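Flillberg to build new estate version of the Gevham family car

Load space grows to 60 cm between the wheel arches on the rear bench fold line; first cars due with dealers in August 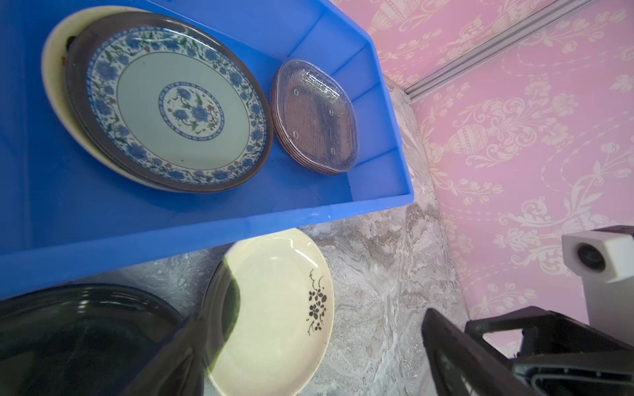 Flillberg has confirmed that it will add an estate to the Gevham range, with order books opening in August and the first customer cars following later in the same month. The new model joins the five-door hatchback and the saloon, and will be built on the same line at the company's Mellor plant.

The estate uses the same platform, front doors and windscreen as the hatchback. Everything behind the front seats is new. The roof has been carried back in a straight line to a more upright tailgate, and the rear doors are longer so that adults can get in and out without ducking under the roof rail. Overall length is up, but the wheelbase is the same as the saloon's, and the turning circle has not changed.

Work on the car began after dealers told the company that a number of hatchback owners were leaving the brand when they needed more room. Many did not want a taller vehicle. Flillberg looked at a raised version of the hatchback first and built two running prototypes before choosing the estate instead.

"We asked owners what they put in the boot and how often they folded the seats," said a Flillberg spokesperson. "Most of them wanted a flat floor, a low sill and somewhere to put small things so they didn't roll about. That is what we have tried to give them."

A total of 3,641 Gevham owners replied to the company's survey. The most common complaint concerned the load lip on the hatchback, which stands well above the boot floor. On the estate the lip has been removed and the floor sits level with the sill when it is in its upper position. It can also be lowered by one step for taller items, or lifted out altogether for cleaning.

The rear seats split and fold in three sections. Levers on each side of the boot drop the outer seats, and the centre section can be folded on its own for skis or long parcels. The load cover slides into a slot under the floor when it is not wanted, so it no longer has to be left at home. Four lashing points, two bag hooks and a 12-volt socket are fitted to all cars. A dog guard and a rubber boot mat will be offered as accessories.

Engines and gearboxes

Buyers will have a choice of 2 engines at launch. The first is the three-cylinder petrol already used in the hatchback, with a six-speed manual gearbox. The second is a petrol hybrid with an automatic gearbox, taken from the saloon. Both have been retuned slightly for the heavier body, and the final drive on the manual car is shorter to help when pulling away with a full load.

The hybrid's battery is mounted under the rear seat, so the boot is the same size in both versions. The spare wheel is a space-saver on the petrol car. Hybrid buyers get a repair kit as standard, with the space-saver available as an option — it takes up part of the underfloor storage if chosen.

Towing limits will be published with the full technical data before order books open. A detachable tow bar will be available from the factory, and dealers will be able to fit one later for owners who decide after delivery.

Suspension and tyres

The rear springs and dampers are new. The company's engineers spent most of last winter on the Jinton test route, a loop of public roads with steep hills, broken surfaces and several level crossings, running cars both empty and fully loaded. The aim was to keep the car from sagging at the back with a family and their luggage on board, without making it too firm for a driver travelling alone.

Sixteen-inch wheels are standard, with seventeens on the upper trim. Flillberg decided against a larger option after owners of the saloon reported high tyre prices and damaged rims. All cars come with a tyre pressure monitor that shows a reading for each wheel.

Trim and equipment

Two trim levels will be sold. The lower one includes air conditioning, heated door mirrors, rear parking sensors, cruise control and a central touchscreen with phone connection. Heating and ventilation are still worked by separate knobs below the screen. The upper trim adds heated front seats, a reversing camera, roof rails in silver or black, keyless entry and a powered tailgate that can be stopped at a set height for garages with low ceilings.

Automatic emergency braking and lane-keeping assistance are fitted to every car. The lane-keeping system can be switched off with a single button to the right of the steering wheel, a change that will also be made to the hatchback and saloon from the same month.

Seven paint colours will be available, one of them new to the range — a dark green that will be sold only on the estate for the first year.

Warranty and servicing

The estate will be sold with a 36-month warranty covering parts and labour. Owners who have every service carried out within the dealer network can extend this to 60 months at no charge. The hybrid battery is covered separately, and full terms will be given in the handbook and on the order form. Service intervals are the same as for the hatchback, and most wearing parts, including brake discs, pads and filters, are shared across the three body styles.

Prices have not been set. Flillberg expects the estate to cost more than the equivalent hatchback and a little less than the hybrid saloon in its highest trim. A price list will be sent to dealers and published on the company's website before orders are taken.

Production of the hatchback and saloon will continue as normal. The Mellor line will stop for two weeks in early summer while new tooling is fitted in the body shop, and dealers have been asked to order stock cars ahead of the break. Customers already waiting for a hatchback or saloon will be told by their dealer if their delivery date is affected.

Demonstration cars will be at all main dealers from the start of August. Test drives can be booked through any Flillberg showroom.

Notes to editors

Flillberg builds the Gevham hatchback, saloon and estate at Mellor. Technical data, colour charts and a full equipment list will be released when order books open. Requests for press cars should be sent to the Flillberg press office, which is open from 9 am to 5 pm.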